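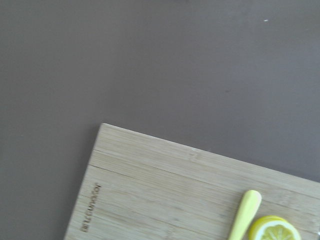 Sunday in the small kitchen

I've been promising a proper kitchen page for months, and people keep asking what I kept after the big clear-out in June, so I finally sat down with a coffee and put one together. It's a short gallery (I type slowly!) with a few words for each thing. If you came over from the shelf-painting page, welcome, and no, the second coat still isn't done.

Quick background for anyone new. We moved from the big place on Fusholm to a kitchen that's 7 feet across, and I had a ridiculous amount of stuff. Four drawers of gadgets, three sets of plates, a fondue pot I used once. I went through every bit of it with my friend Siiri Kairys, who is much tougher than I am, and most of it went off to the Jurkus thrift store in 16 boxes. The rule was simple – if I hadn't touched it since last winter, it went in a box. I broke the rule twice and I'm not sorry.

The breakfast bowl

Breakfast is the meal I'm fussy about, so this was never going in a box. I like oatmeal with too much brown sugar, and I like it in the same bowl every day, which my kids think is hilarious. The mint green cheers me right up against that dark gray, and I'm a big fan of a white spoon with it too. I used to own a whole stack of cereal bowls from Pietrzak, big heavy ones that took up half a cabinet and never fit in the dish rack the right way around. One good bowl per person suits us so much better, and there's a lot less washing up sitting in the sink by evening. 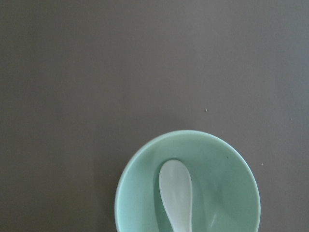
Spoons were the hardest drawer to sort, believe it or not. I had teaspoons from my grandmother, camping spoons, and a bunch of odd ones I'd picked up at yard sales. I kept the ones that feel nice to hold, and with a mint bowl I'll reach for a white spoon over a metal one every time. Siiri says I'm matching my spoons to my dishes now and she's probably right. The rest live in a jar in the garage until the next camping trip, and if they're still there next summer, off they go to Jurkus with everything else.

The cutting board

I had five boards before the move, and a couple of them were so warped they spun when you tried to slice a tomato. Bamboo is my pick now for bread, fruit and everyday vegetables. I keep a separate plastic one for raw chicken, tucked down beside the fridge.
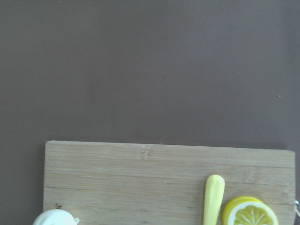
How do you look after a bamboo board?

Wash it by hand with warm soapy water, dry it with a towel right away, and stand it on its edge so air can get to both sides. I rub in a little food-safe mineral oil when it starts to feel rough, leave it overnight and wipe off the extra in the morning. Keep it out of the dishwasher!

Next up is the pantry, which is still half in bags from Jamar and needs a whole afternoon and probably Siiri again.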